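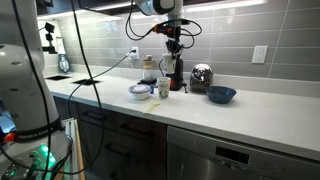

Worktop, left-hand run, under-cabinet light on.

Ticket 1438-K: Under-cabinet light trips kitchen sockets
Site: Fothergill, second floor kitchen
Category: Electrical / fixtures
Priority: Normal
Raised by: Brenda Penrose
Assigned to: Darren Stockdale
Status: Closed

Entry 1, Brenda Penrose
Opened Wednesday, January 4, 2023.

The strip light under the wall cupboards trips the kitchen sockets. It does not do it every time. The light comes on as normal, stays on for a while and then the breaker marked KITCHEN SKTS goes. The ceiling lights stay on. Resetting the breaker brings everything back until the next time.

Separate point, same wall. The light leaves hard white reflections on the grey tiles and it is unpleasant to work facing them. I would like this looked at while someone is up there. If it needs its own ticket, tell me and I will raise one.

The room is in use during the day. Please agree a time before isolating anything.

Entry 2, Darren Stockdale
Accepted. Both points can stay on this ticket as they concern the same fitting.

Questions before I visit:
Is the trip on the main board or the small board in the corridor cupboard?
Is the sink tap or the boiling water unit in use when it goes?
Has the fitting been changed since the kitchen was refitted in November?

Entry 3, Brenda Penrose
Small board, corridor cupboard.
Not connected with the tap as far as I can tell. The boiling water unit is on its own switch and stays live.
The fitting has not been changed. The driver was moved from the top of the cupboard to the inside of it by the fitters, at their suggestion.

Entry 4, Kamonchanok Noiphan
Adding an observation as I sit nearest. It went twice this week and both times it was shortly after the worktop had been wiped down. I do not know if that is relevant. Whoever wipes it tends to do the low white ledge at the back as well, and water sits along the joint with the tiles.

Entry 5, Darren Stockdale
Relevant, thank you. Please use a wrung-out cloth on the ledge until I have been. Do not spray cleaner directly at the tiles.

Entry 6, Darren Stockdale
Site visit, first. Findings:

1. Strip light is a Zekwood linear unit, 70 cm, fed from a separate driver in the cupboard.
2. The light is fed from a fused spur on the socket circuit. This explains why the ceiling lights are unaffected.
3. Driver casing dry. No marks on the terminals.
4. Insulation test on the spur cable with the driver disconnected: pass.
5. Insulation test on the socket circuit with everything unplugged: low reading. Repeated, same result.
6. Light left running on a temporary supply for 29 minutes with no fault.

The fitting is therefore not the likely cause. The fault is on the socket circuit and the light is a passenger on it. Next step is to split the circuit and test each socket in turn. Not enough time left in the agreed slot. Circuit restored and left in service with the socket nearest the sink switched off and taped. Please leave the tape on.

Entry 7, Brenda Penrose
Noted. No trips since the tape went on. The light has been on all day each day.

Entry 8, Malcolm Garside
Can I ask that the second visit is before 10 in the morning. The counter has to be clear for the rest of the day and moving things twice costs us time. I will see that the cups and anything standing against the ledge are out of the way.

Entry 9, Darren Stockdale
Agreed.

Entry 10, Darren Stockdale
Site visit, second. Taped socket removed from the wall. Moisture in the back box and light corrosion on one terminal. The grout line directly above the ledge had a gap behind the faceplate, and water wiped along the ledge was getting in through it.

Work done:
Back box dried out and replaced.
Cable end cut back to clean copper and re-terminated.
New faceplate with gasket (Clusik, white, from van stock).
Gap raked out and filled, pale grey grout.
Silicone bead run along the top of the ledge for the length of the wall.

Socket circuit retested after reconnection: pass. Breaker tested, trips within limits, no need to replace.

Keep the silicone dry overnight. The tape can come off after that.

Entry 11, Selamawit Tekleab
On the reflections. The tiles are glossy, so any bare strip at that height will show in them. Two options were priced. The first is a frosted cover over the existing strip. The second is to move the strip to the front edge of the cupboard and angle it down at the worktop. I recommend the cover first. Moving the strip means new holes in the cupboard base and a longer lead back to the driver.

Entry 12, Brenda Penrose
Cover, please.

Entry 13, Selamawit Tekleab
Frosted cover fitted, Uritora clip-on, cut to length. The reflection is softer but still present. Light level on the worktop is slightly lower. The driver has a trim adjustment and I have turned it up one step to compensate. Tape removed from socket at the same visit.

Entry 14, Kamonchanok Noiphan
Better from where I sit.

Entry 15, Brenda Penrose
No trips since the second visit. Happy to close. Please record the spur arrangement on the board chart, as the current label only says sockets.

Entry 16, Darren Stockdale
Board chart amended to KITCHEN SKTS + CUPBOARD LIGHT. Ticket closed. Reopen under the same number if the breaker goes again.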